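The January fruit sort, and why I love it

January 2021

I've been looking forward to writing this one! Fruit day is my favourite bit of the whole week at the moment, which probably says something about the sort of winter we're having, but I don't mind.
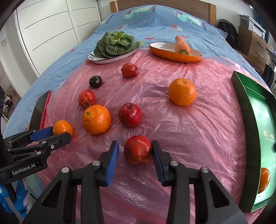

So, the method. I get my fruit from the Frota market, usually late in the afternoon when they're selling things off by the bag, and it all comes home jumbled up together. For years I tipped the lot straight into one big bowl and forgot about it. Then I'd reach in on day five and put my thumb through something soft at the bottom. Horrible. Now everything gets spread out before it goes anywhere near a bowl, and my word, what a difference.

The kitchen worktop in this flat is 55 cm wide and half of it is kettle, so I use the bed. Don't laugh, it's perfect! It's flat, it's the right height if you kneel, and nothing can roll off and bruise itself on the floor. I put a pink plastic sheet down first to keep the quilt clean (pale blue, shows every single mark) and the creases in the plastic stop the round things wandering about.

Then it's just a matter of picking each piece up and having a proper look. Apples first, always. A good apple feels hard all the way round and the skin is tight. If there's a darker patch I press it gently, and if it gives, that one goes in the "eat today" dish. A little bruise is nothing to worry about, it only means crumble comes sooner, and I have never once been sad about crumble. I like mine with Ernska oats on top and far too much cinnamon.

Oranges are next and they're the easy ones. I go by weight. A heavy orange is a juicy orange, and the light ones I squeeze for breakfast before they dry out any further. Navels are my favourites, they peel so nicely and you don't have to stop for pips. The little tangerines hardly ever make it to a dish at all, I tend to eat them as I go along (quality control!).

Plums are a bit of a treat at this time of year and I'm never sure what I'm getting. If they've still got that dusty bloom on them I try not to rub it off. Firm ones stay out in the room for a couple of days and then I check them again, and I do mean check, as I lost a whole bag last February by leaving it a day too long. Still cross about that.

I also keep the apples away from everything else once they're sorted. They ripen whatever they're sitting next to, so if you've got a rock hard plum you can use that to your advantage and tuck it in with them overnight. Oranges don't care either way as far as I can tell, but I like how they look in a dish on their own.

Storage is nothing fancy. I've got a Tenberg bowl that lives on the windowsill, and a lidded Flilix box for the bottom of the fridge which takes 11 apples if you're clever about it. They keep for weeks in there, really crisp too. I line the box with a tea towel and swap it when it feels damp.

If you'd like to try the crumble, I use 700 g of apples, peeled and cut quite chunky, a spoonful of sugar and the juice of one of those light oranges. That fills my smallest oven dish to the brim and does me two puddings and a very good breakfast. An orange is so much nicer than lemon with it, please try it and tell me I'm right!

Next week I'm hoping for pears. The stall had a crate of them at the back that weren't ready yet and I've been thinking about them ever since.

Filed under: fruit, small kitchens, winter puddings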